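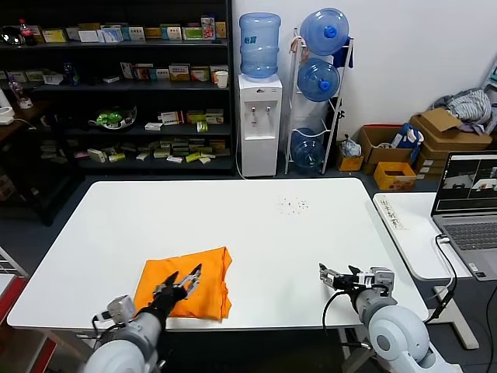 Warum kippt ein Motorrad in der Kurve nicht um?

Neulich stand ich mit meiner Maschine an der Eisdiele, und ein Junge, vielleicht acht Jahre alt, hat mich gefragt, ob mir beim Kurvenfahren nicht schlecht wird. So schief, wie ich da immer um die Ecke komme! Ich musste lachen, aber die Frage ist richtig gut. Ein Motorrad hat schließlich nur zwei Räder. Wenn ich es im Stand loslasse und der Ständer ist nicht ausgeklappt, liegt es auf der Seite (ist mir passiert, direkt vor der Tankstelle, alle haben geguckt). Aber in der Kurve, wo es viel schiefer steht, bleibt es oben. Wie geht das denn?

Erst mal geradeaus

Fangen wir einfach an. Du kennst das bestimmt vom Fahrrad: Wenn du ganz, ganz langsam fährst, wackelst du. Du lenkst ein bisschen nach links, ein bisschen nach rechts, und irgendwann musst du den Fuß absetzen. Fährst du schneller, hört das Wackeln auf, und du musst gar nicht mehr darüber nachdenken.

Beim Motorrad ist das genauso. Immer wenn es ein kleines bisschen zu einer Seite kippt, lenkt das Vorderrad fast von allein in diese Richtung mit. Dadurch rollen die Räder wieder unter die Maschine, und sie steht wieder gerade. Das passiert ständig, und die Bewegungen sind so klein, dass du sie nicht siehst. Probier mal, einen Besenstiel auf der Handfläche zu balancieren. Kippt er nach rechts, gehst du mit der Hand nach rechts. Deine Hand macht also ungefähr das, was die Räder machen.

Die drehenden Räder helfen auch noch ein wenig mit. Ein Rad, das sich schnell dreht, lässt sich nämlich nicht so gern aus seiner Lage bringen. Vielleicht hast du einen Kreisel zu Hause: Solange er saust, steht er auf seiner Spitze, und wenn er langsam wird, eiert er und fällt um. Mein Vorderrad hat 19 Zoll, das ist schon ein ziemlich großer Kreisel. Lange dachte man, dass es fast nur an diesem Kreisel liegt. Inzwischen weiß man, dass da mehrere Dinge zusammenspielen und dass man sogar ein Fahrrad bauen kann, das ohne Kreiselwirkung von allein geradeaus rollt. Verrückt, oder?

Und jetzt die Kurve

Setz dich in Gedanken ins Auto, auf den Rücksitz. Das Auto fährt flott nach links, und du wirst nach rechts gegen die Tür gedrückt. Dein Körper möchte eigentlich geradeaus weiter, aber das Auto biegt ab und nimmt dich mit. Dieses Gefühl, nach außen gedrückt zu werden, nennt man Fliehkraft.

Auf dem Motorrad gibt es keine Tür, die mich festhält. Würde ich aufrecht sitzen bleiben und eine schnelle Linkskurve fahren, dann würde die Maschine nach rechts umkippen, also nach außen. Deshalb lege ich sie vorher nach links. Jetzt zieht die Schwerkraft mich nach unten und möchte, dass ich nach innen umfalle. Die Fliehkraft drückt mich nach außen. Die beiden ziehen an mir wie zwei gleich starke Mannschaften beim Tauziehen, und solange keine gewinnt, bleibe ich oben.

Das Lustige daran ist, dass es sich für mich überhaupt nicht schief anfühlt. Ich werde schön gerade in den Sitz gedrückt. Schlecht wird mir also nicht, lieber Junge von der Eisdiele. Schief sieht nur die Straße aus!

Wie schief darf es denn sein?

Das kommt darauf an, wie schnell ich fahre und wie eng die Kurve ist. Schnell und eng heißt sehr schief, langsam und weit heißt fast gerade. Bei einer gemütlichen Runde mit meiner alten Ventura merkt man von außen kaum, dass ich mich neige. Sie hat 56 PS und ist Baujahr 2000, also älter als ihr alle zusammen – na gut, als jeder Einzelne von euch.

Profis auf der Rennstrecke machen da ganz andere Sachen. Die schaffen Schräglagen von über 62 Grad. Wenn du ein Geodreieck hast, kannst du dir das anzeichnen. Null Grad heißt kerzengerade nach oben, 90 Grad heißt flach auf dem Boden. Bei 62 Grad liegt die Maschine also schon mehr, als dass sie steht. Die Fahrer schleifen dabei mit dem Knie über den Asphalt, und dafür haben sie am Anzug extra harte Polster. Die heißen Knieschleifer, und ja, die nutzen sich ab.

Früher dachte ich, das Knie auf dem Boden wäre zum Abstützen da. Stimmt aber nicht so richtig. Meistens fühlen die Fahrer damit, wie schief sie gerade sind, so wie du im Dunkeln mit der Hand nach der Wand tastest. Außerdem hängen sie ihren Körper nach innen, und dann muss sich die Maschine selbst etwas weniger neigen.

Der Trick mit dem Lenker

So, jetzt kommt mein Lieblingsteil. Was glaubst du: Wenn ich nach links fahren will, wohin drücke ich dann den Lenker? Nach links, klar. Dachte ich auch.

Meine Fahrlehrerin hieß Yeshi Derese und war sehr geduldig mit mir. In der dritten Stunde hat sie gesagt: „Drück mal links gegen den Griff. Nach vorne, von dir weg.“ Ich habe protestiert. Wenn ich den linken Griff nach vorne drücke, dreht sich das Vorderrad doch nach rechts! Sie hat nur genickt und gesagt, ich soll es ausprobieren, aber vorsichtig.

Und die Maschine ist nach links gekippt und hat eine wunderbare Linkskurve gemacht. Ich habe in meinen Helm hineingejubelt.

Das geht so: Für einen winzigen Moment lenke ich nach rechts, und die Räder rollen ein Stückchen nach rechts unter mir weg. Der Rest der Maschine kippt dadurch nach links. Genau diese Schräglage brauche ich ja für die Kurve! Danach lenkt das Vorderrad von selbst nach links ein. Man nennt das Gegenlenken oder auch Lenkimpuls. Auf dem Fahrrad machst du es übrigens auch, du merkst es nur nicht. Denk noch mal an den Besenstiel: Soll er nach links kippen, musst du die Hand kurz nach rechts bewegen.

Bitte nicht auf der Straße damit herumexperimentieren, das geht mit dem Besenstiel wirklich gut.

Warum rutschen die Reifen nicht weg?

Schau dir mal einen Autoreifen an und danach einen Motorradreifen. Der Autoreifen ist unten ziemlich flach. Der Motorradreifen ist rund, fast wie ein Donut. Wenn sich die Maschine neigt, rollt sie eben auf der Seite vom Donut, und es ist immer noch Gummi auf der Straße. Viel ist das aber nicht. Jeder Reifen berührt den Boden nur auf einer Fläche, die ungefähr so groß ist wie eine Scheckkarte.

Dieses kleine Stück Gummi muss sich am Asphalt festkrallen. Auf trockener, sauberer Straße klappt das prima. Bei Nässe, nassem Laub, Sand oder Rollsplitt klappt es viel schlechter, und auf glatten weißen Streifen im Regen auch. Dann fahre ich langsamer und lege mich kaum in die Kurve. Im Herbst krieche ich durch unser Waldstück, dass mich fast die Radfahrer überholen.

Kalte Reifen kleben auch schlechter. Darum werden Rennreifen vor dem Start in Heizdecken eingepackt. Eine Heizdecke für Reifen, so schön hätte ich es morgens auch gern.

Wenn du mal hinten mitfährst

Vielleicht nimmt dich ja irgendwann jemand mit, wenn du groß genug bist, dass deine Füße gut auf die Fußrasten kommen. Du brauchst einen Helm, der richtig passt, dazu feste Handschuhe, Jacke, Hose und Schuhe, die über den Knöchel gehen. Turnschuhe und kurze Hose gehen nicht, auch nicht im Juni, auch nicht nur bis zum Bäcker.

In der Kurve machst du am besten gar nichts Besonderes. Bleib einfach in einer Linie mit dem, der vorne sitzt. Meine Nichte hat sich beim ersten Mal immer zur anderen Seite gelehnt, weil sie dachte, sie müsste uns vor dem Umfallen retten. Das war lieb gemeint, aber ich musste ordentlich dagegenarbeiten. Seitdem haben wir eine Regel: In der Linkskurve guckt sie mir über die linke Schulter, in der Rechtskurve über die rechte. Dann sitzt sie fast automatisch richtig.

Und falls dir vorne jemand zu schnell fährt, macht ihr vorher ein Zeichen aus. Bei uns ist es zweimal auf den Bauch klopfen, dann werde ich langsamer.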